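Isauro Tlapale had the kettle on before I'd got my coat off, and we were on to cake decorations before it had boiled. He ran the Clemima bakery for most of his working life and handed over the ovens in July, though he still makes the little trinkets that get baked into its festival breads.

"My grandmother hid a bean," he told me. "A plain dried bean! If you found it, you bought supper for everybody, so my uncles learned to swallow it." He laughed for quite a while at that, and then went off to find the biscuits.

The white figures came later, when a customer called Mrs Ibarra asked for something her grandchildren could keep. He now makes up to 430 a season, all by hand, and spends his evenings on them with the radio going.

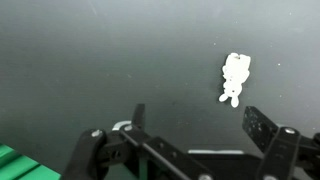
A small white figurine on a dark tabletop.

"People want faces, and I tell them no, the faces go soft on you," he said. "You keep the shape simple – head, shoulders, a bit of a lean – and the child does the rest."

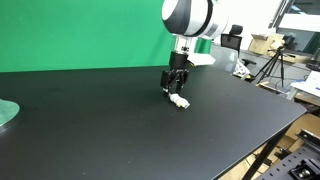

He is just as firm about the bread itself. The dough needs three risings, the last one overnight, and orange peel he has candied himself, never the stuff in tubs. His apprentice once tried to save an evening by skipping a rising. "I ate it," Isauro said, "but I didn't ask for more."

He turned 70 this spring and has been told to slow down, mostly by his daughter, who lives over in Erker and rings at teatime. She rang while I was there, and he told her he was resting.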